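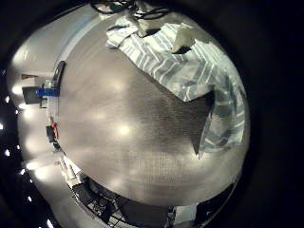
Gray carpet, with a striped cloth for company.

The Long Gray Lease

Every apartment I have rented in the past decade has come with the same carpet. The kitchens differed. One had a window over the sink and one had a sink over the dishwasher, at an angle that suggested an argument between plumbers. The carpet stayed put, or seemed to follow me: low, flat, gray, the color of a sky that can't decide.

In the trade it goes by other names. The sample book at Fosgate Flooring, out past the tire place, has 86 carpets in it, and I sat with it on a Thursday afternoon while a man on the phone tried to sell somebody a stair runner. More than half were gray. They were called Harbor, Pewter, Quiet Morning, Driftstone and, in one case of real ambition, Gravitas. I held Harbor next to Pewter under the lamp, then by the window, then gave up and had one of the free mints.

Brown used to have this job. My first place, on the top floor of a house in Stascombe, had a brown carpet with orange flecks, and it could have swallowed a whole pot of chili without anyone being the wiser. Possibly it had. Before me there had been a family with three kids and a parrot, and I found birdseed along the baseboard until the day I moved out. It was ugly, but you always knew which apartment you were in.

Then beige had its turn. Beige was sold as clean, and it showed every step anyone took on it, so for a few years people left their shoes in a heap by the door and apologized for their socks. Landlords hated it. A woman who manages apartments in Jiselness told me she once replaced the same bedroom carpet twice in one year, both times over grape juice, and the tenants had no children.

Gray was the peace treaty. It doesn't show dust much, it doesn't clash with a couch, and a prospective tenant looking at it feels nothing at all, which my Jiselness source considers its best feature. "People will walk away over a green carpet," she said. "Nobody walks away over gray. They don't notice they're standing on it."

She orders it by the roll for the Zakharchenko Building, 100 units on six floors, every one of them carpeted alike. When somebody drops an iron, the crew cuts a patch from the spare roll in the basement and the floor heals over. She charges the tenant for it. When she started, doing a two-bedroom cost her $2,000, carpet and labor. Now it's $3,000, and the carpet is thinner.

I asked whether she had it at home. She has oak floors and a red rug, and she said so without a flicker of shame.

There are things you can do. Rugs, mainly, though putting a rug on top of a carpet always feels like wearing two hats. My neighbor downstairs has laid four of them edge to edge, so that the gray survives only as a thin border, like a moat. Another friend bought a purple armchair and says it takes the eye off the floor. I've sat in it. It does, and I would now like something to take the eye off the armchair.

Mostly we get used to it. I've dropped gray socks on mine and lost them until the weekend. I've stopped hoping for pattern underfoot and started buying loud bedding. In February, when the light goes at five and the street outside is the same shade as the hall, I do sometimes think of the orange flecks.

My lease is up for renewal this spring. The letter offers a choice between slightly higher rent with the old carpet and a good deal higher rent with a new one. They enclosed a swatch. It's Pewter, I think, unless it's Harbor.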